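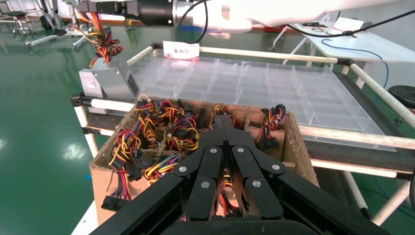

Greifer über einem Karton mit Netzteilkabeln, dahinter das Sortierfach.

Teilnehmerinnen und Teilnehmer für Vorführtag im Januar gesucht

Die Avasis sucht 29 Personen, die einen Tag lang an unseren Roboterzellen zusehen, selbst Hand anlegen und uns danach sagen, was sie davon halten. Der Vorführtag findet im Januar in unserer Halle statt. Den genauen Termin teilen wir mit der Zusage mit.

Worum es geht

Im Projekt Plirnerero arbeiten wir am Greifen von biegsamen Teilen. Kabelbäume aus Computernetzteilen liegen durcheinander im Karton und sollen einzeln entnommen und in die Fächer gelegt werden. Für starre Teile ist so etwas längst Alltag, bei Kabeln mit Steckern an mehreren Enden noch nicht. Bisher haben wir 1.440 Greifversuche mit eigenem Personal ausgewertet. Jetzt möchten wir wissen, wie Leute zurechtkommen, die die Anlage nicht kennen.

Ablauf

9.00 Uhr Ankunft, Sicherheitsunterweisung
9.45 Uhr Vorführung an der Zelle, Khalil Sfeir
11.00 Uhr Erste Gruppe an der Fernsteuerung, zweite Gruppe beim Sortieren von Hand
12.30 Uhr Mittagessen
13.30 Uhr Wechsel der Gruppen
15.30 Uhr Fragebogen und Gespräch, Leitung Nadine Salameh
16.30 Uhr Ende

Jede Person steuert den Arm 19 Minuten selbst. Eine Fachkraft steht dabei und kann jederzeit anhalten.

Wen wir suchen

Personen ab 18 Jahren, die in Montage, Wareneingang, Reparatur oder Elektronikrecycling arbeiten oder gearbeitet haben. Auszubildende sind willkommen. Erfahrung mit Robotern ist nicht nötig, Programmierkenntnisse auch nicht. Die Vorführung wird auf Deutsch gehalten, Rückfragen auf Englisch oder Arabisch sind möglich.

Wer einen Herzschrittmacher oder ein anderes aktives Implantat trägt, meldet sich bitte vorher bei uns. Geschlossene, flache Schuhe sind Pflicht. Lange Haare werden zusammengebunden, Schmuck an den Händen wird abgelegt. Schutzbrillen stellen wir.

Vergütung

Die Teilnahme wird pauschal mit 57 Euro vergütet. Fahrtkosten mit Bus und Bahn (2. Klasse) erstatten wir gegen Beleg. Das Mittagessen ist frei, bitte Unverträglichkeiten bei der Anmeldung angeben.

Aufnahmen und Daten

Während der Übungen zeichnen wir die Bewegungen des Arms und die Kamerabilder am Greifer auf. Gesichter werden vor der Auswertung unkenntlich gemacht. Die Fragebögen tragen nur eine Nummer. Die Einwilligung kann auch nach dem Vorführtag schriftlich widerrufen werden.

Anmeldung

Schriftlich bis 14. Dezember 2018 an Afaf Issa, Avasis, Stichwort Plirnerero. Bitte Name, Telefonnummer, Beruf und Schuhgröße angeben (Überschuhe mit Schutzkappe). Zusagen gehen in der Reihenfolge der Anmeldungen heraus, danach führen wir eine Warteliste. Fachliche Fragen beantwortet Lộc Tăng.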